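Search this site Go

The right arm jumped

June
Posted by Stirkel, Grutville

On Tuesday the right arm on the two-arm table moved when it should have been dead. It went from a standstill to its last commanded position at full speed, with my left hand inside the enclosure. It missed my hand. I've now spent most of a week finding out why, and I want to write it down while I still remember the order things happened in.

The job on the table was a dull one. The arms take a screwdriver off the surface and put it in the green bin, then everything gets set out again by hand in slightly different places. There are a few other objects on the table so the arms have to work around them. I had been running it from a little after lunch without trouble.
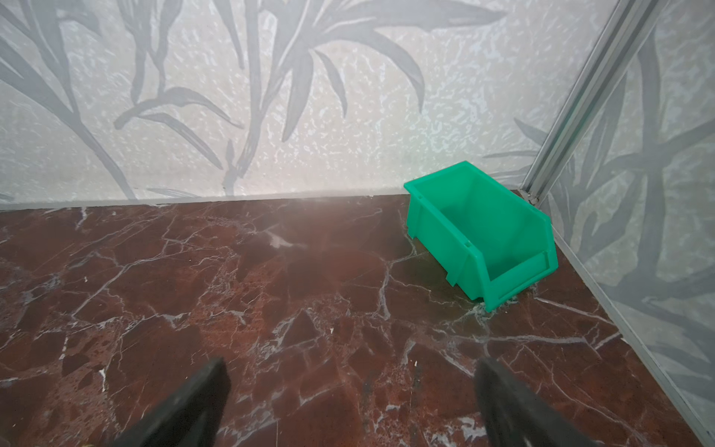 5 min read

The first sign was a stall. The right arm reached over the bin, stopped, and hung there. The software reported a lost connection to the wrist motor, waited out its timeout of seven seconds, and marked the run as failed. The arm sagged a little when the torque came off, the way it always does. I took that to mean the whole arm was off, and this was my mistake. Only the wrist and the joint before it had gone off. The shoulder and elbow were still powered and still holding.

I reached in to move the screwdriver. I must have brushed the cable, or leaned on the table, or the arm just settled a bit more. Whatever it was, the wrist motor came back on the bus. The controller saw a healthy chain again, found a goal position still sitting in its memory from before the stall, and went there. The goal was on the far side of the bin from where the wrist had sagged to. The gripper hit the bin, knocked it askew, and stopped.

I hit the stop button after it was already over. I'd like to say I was quick, but I wasn't.

What the log said

I pulled the log that evening. It has nearly 4,000 lines for the afternoon and most of them are routine. Searching for bus errors on the right arm gave me a pattern right away. There were short dropouts going back to the first hour, most of them too brief to trip the timeout. The controller retried, got an answer, and carried on. It wrote each one down as a warning, and I don't read warnings during a session.

Every dropout was on the wrist side. The left arm had none all day. Both arms have the same Prorcombe driver boards with the same firmware, so I put the firmware to one side and looked at the wiring.

Then I matched the warnings against arm position. They bunched up in one pose: right arm reaching toward the back of the table, wrist rolled over, gripper down low by the bin. That is the pose where the cable has the least slack. It comes off the top of the gripper, loops out and around the arm, and when the wrist rolls, the loop gets shorter.

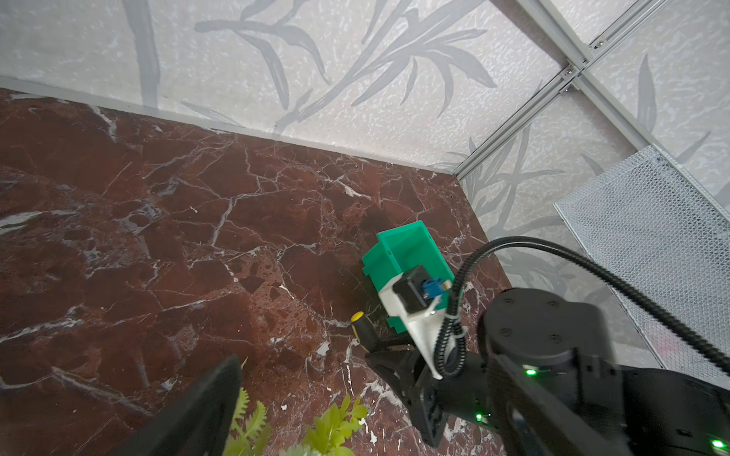
To check, I locked out the shoulder and elbow, put the wrist in that pose by hand with the power off, and felt along the cable. It was tight. It wasn't tight enough to look wrong from where I normally sit, but I could feel the plug being tugged sideways in its socket. With a meter on the data line I could make the connection come and go by pushing on the plug with a fingertip.

The plug itself looked fine. I had expected a bent pin or a cracked shell and found neither. The socket had simply worn from being pulled the same direction over and over. I swapped in a spare and it held, but I could see it would go the same way in time if I left the cable as it was.

I also tried to reproduce the jump, from well outside the frame this time, with the speed limit turned right down. I posed the arm, started a run, wiggled the plug with a long stick until it dropped out, let the timeout pass, and wiggled it again. It took 13 tries to get the same thing twice. When it happened, it was just as I remembered it: nothing, nothing, then a straight move to the old goal. At the low speed it looked harmless, which I found more worrying than the fast version.

Two faults, then

The cable is the fault that started it, and the cable is easy. The software is the one that could have hurt me. A joint that drops off and comes back should come back limp and stay limp until a person says otherwise. Mine came back with its old orders. I wrote the reconnect code for the Thepsuriya build, a small bench arm with motors too weak to matter, and copied it over to this table without thinking about it again. On that arm, picking up where it left off was handy. These arms are a good deal stronger.

There was also the matter of what "failed" meant on the screen. It said the run had failed. It didn't say which joints still had power. I read one word and filled in the rest myself.

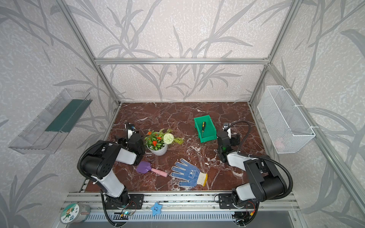

What I changed

The cable on the right arm has a longer loop now, and the strain is taken up on the arm before it gets to the plug. I rolled the wrist through its full range with a hand on the cable and there is slack the whole way. I did the same on the left, which hadn't given trouble but was set up the same way.

On reconnect, the controller now throws away the stored goal, reads where the joint is, and leaves the torque off. One lost joint stops both arms. I went back and forth on that, as it means the left arm gives up a good run when the right one has a hiccup. I'd still take the lost runs.

Bus warnings now show on the main screen with a running count. Past a small limit, the session pauses.

The screen lists every joint that still has power, in large type.

The last change is mine to keep. The power comes off at the switch before a hand goes in, every time, including when I'm only nudging something. It adds a wait to each reset while the arms start up again, and by the end of the afternoon I notice it.

I have run the table for two days since and the right arm hasn't logged a dropout. The intermittent ones can hide for a long time, so I'm leaving the counter up. I still need to order more sockets, and I still need to go back and fix the Thepsuriya arm.

Contact | Copyright Stirkel | Back to top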